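Category: Course Materials / Robotics Lab
Friday, August 9, 2019
By Viktória Kovács

Session 7 - Reading a success rate

You will be told this summer that bin picking is solved. Before you repeat it in your report, ask what was in the bin.

The Lasby team handed in a rate last March from 200 tries. Fine number. Then I read the log: 16 of those tries were the same block, put back in the same spot. I don't call that cheating, but I don't call it a result either.

Rules for your own runs in the Grernine course:

- Write down every try, including the ones you stopped by hand.
- Toss the objects in. Do not place them.
- Objects touching a wall count. So do objects touching each other.
- A grasp is good only if the object leaves the bin and stays held for two seconds. 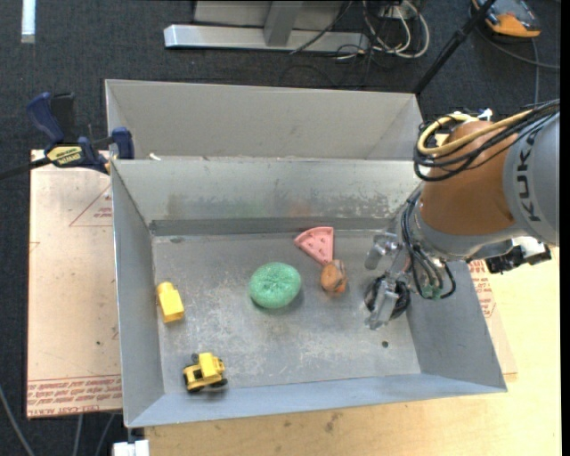
Last changed: Friday, see date at top

A spread like this one is still easy. The yellow block lies near the left wall, which is a fair test of the approach path, but the green sponge has open floor on most sides and would forgive a sloppy grasp. Only the watermelon slice and the small orange-brown toy by its point are close enough to cause trouble. If your planner does well here, I will ask to see it on a full bin.

Reports go to the Manríquez folder. Bring the raw log to class.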